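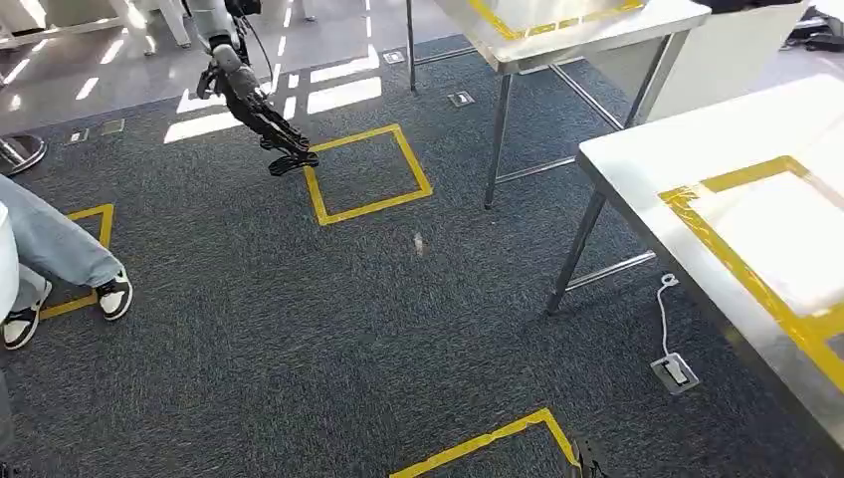 Participants in an earlier session asked whether the load figures in Unit 4 apply to a building that was designed as offices and later converted to assembly use. They do not. The design load belongs to the use, and a change of use requires a new check before any furniture plan is approved.

Unit 4: Floor Loading in Converted Buildings

4.1 Terms
Dead load is the weight of the structure and everything permanently attached to it. Live load is the weight of people, furniture and stored goods. In this course both are given in pounds per square foot (psf).

4.2 Values used in the exercises
Office areas are taken at 60 psf. Lobbies and assembly areas with movable seating are taken at 100 psf. Students should note that these are course values. The local code governs in practice.

4.3 Case: the Tetow Building, Prakisholm
The second floor was built as open offices. The owner proposed a public reading room with shelving along the north wall. Beltton, the engineering firm retained for the survey, found a capacity of 70 psf at midspan, and the calculated demand under the shelving was 106 psf. The shelving was moved to the ground floor, and the reading room was restricted to tables and chairs.

Floor finishes were included in the survey. Carpet adds very little dead load. A leveling screed beneath it may add a great deal, and its thickness should be measured at several points.

4.4 Preparation for the next meeting
Read the Tetow survey, sections 2 and 3. Complete the worksheet on tributary area. Show units at every step; answers without units receive no credit.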